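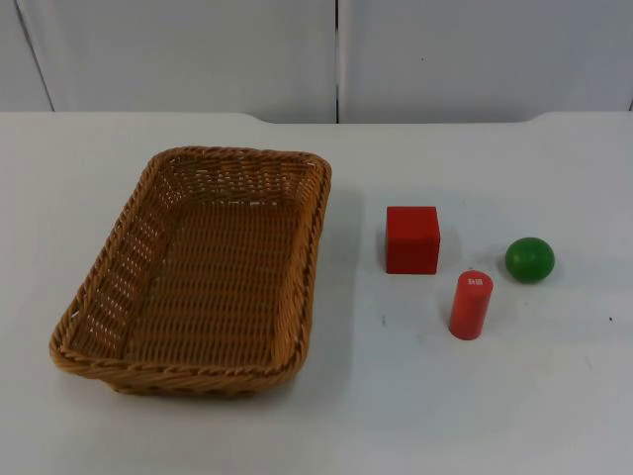 Dristolora opened its Casness workshop to visitors in October, and 150 people came through the doors between ten in the morning and late afternoon. Most of them headed for the sorting bench at the back, where the firm's staff show how a robot is taught to tidy up. The job is a simple one to look at: a shallow woven basket at one side of a white table, with a red cube, a red cylinder and a green ball set out beside it. Visitors were told that the aim is for all the objects to end up in the basket, wherever on the table they start.

Krystyna Kozłowski, who runs the workshop, gave the talk at the bench twice, once before lunch and once after. She said the ball gave her team the most trouble in the early weeks, as it tended to roll when a finger touched it off centre. The cylinder was easier once they stopped trying to pick it up by the rim.

"People expect it to be quick," she said. "It isn't quick. We would like it to be steady first."
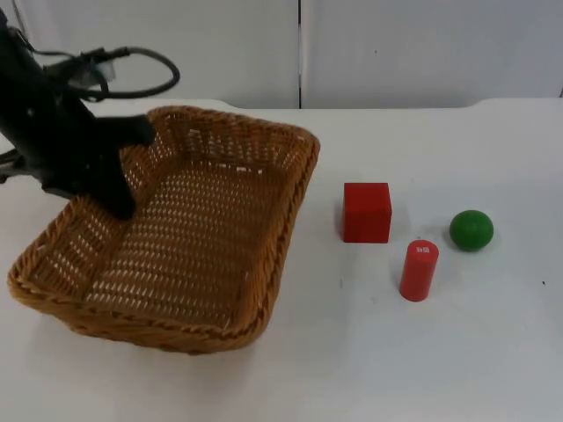

The team has logged 2,083 attempts at the task since the spring, and a printed chart of the results was pinned up near the entrance. Nikola Lis took questions on it for much of the day -- several from pupils at the Żak technical school, who arrived by coach and stayed longer than planned. One group wanted to know whether the robot could tell red from green. Lis said it could, but that colour was not used in this particular task.

Dariusz Duda, a retired fitter from Casness, said he had come out of curiosity. "I spent years packing parts by hand," he said. "I wanted to see how it goes about it."

Tea was served in the front office, and there was a short tour of the stores for anyone who asked.

Dristolora moved to Casness from Tutitz 2 years ago and had not held an open day at the new site before. Kozłowski said another was likely next year, with a longer talk and more chairs. Schools that would like to bring a group can leave their details at the workshop reception.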